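Zokano Bench Kit: two arms, one rail, and the rules I'd stick on the wall next to it

4 min read

I'm Zerrin Çetinkaya, and I look after the bench kit pages at Zokano. People write to me asking about payload and cable lengths (all on the spec sheet, go look!), but what I really want to talk about is how you run the thing. A two-arm setup on a tabletop looks friendly, and that's exactly when folks get sloppy.

So, house rules. The full sheet ships in the box with every kit, and I update it whenever a customer catches something I missed.

Clamp the rail first. Both bases go on it, and you tug each one by hand before any power goes near them. I do this every single time, even if I set it up myself an hour ago.

One person runs, one person stops. Whoever has the stop button doesn't also get to tidy the table, answer the phone or eat lunch. Hands stay out until both arms are parked!

Mark the shared zone. The middle of the table is where two arms can meet, so decide which one goes first and write it into the task. The Sinholm controller will let you set a keep-out box per arm, and please do use it.

Keep food tasks separate. If you practice with real groceries, they're props from then on, and they get thrown out at the end of the day. Wrappers and tissues count as trash, dishes go to the rack, and loose grains get swept up before the next run (rice gets into everything, ask me about November).

Check the wrist cables for slack. You want enough for a full turn of the wrist and no big loops that can snag on a cup or a rack peg.

A table-clearing job, from over the bench and from the wrists: 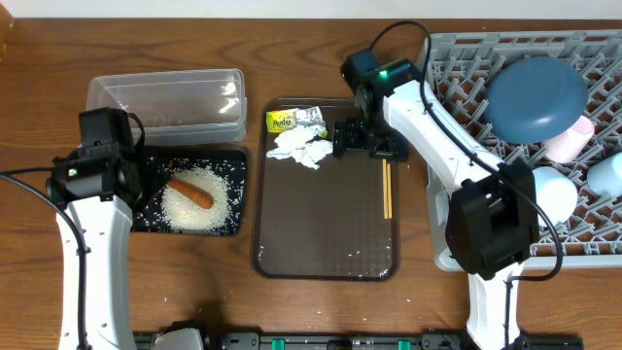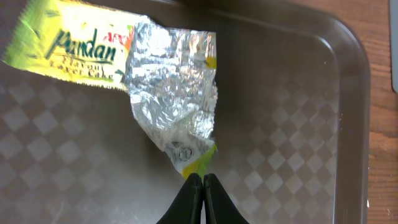
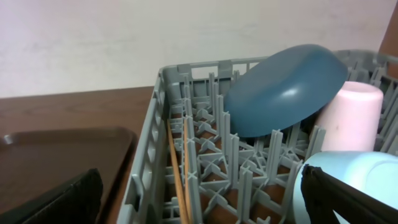

Back to the paperwork, sorry. We ask you to keep a run log, and it can be a plain notebook. Date, task, who had the stop, anything that got bumped. After 100 hours you go over the joint screws and the finger pads, and at 2000 hours the wrists come back to us for service. The Liao grippers have their own pad schedule, so follow theirs if it's shorter.

If you're moving over from the old Jatasow mount, the hole pattern is different and you'll need the adapter plate. Order it with the kit and you save on shipping. Spare rail clamps come in packs of 4, and I'd get a pack now!

Page checked 26 May 2021

Contact Zokano | Copyright Zokano, all rights reserved | Back to top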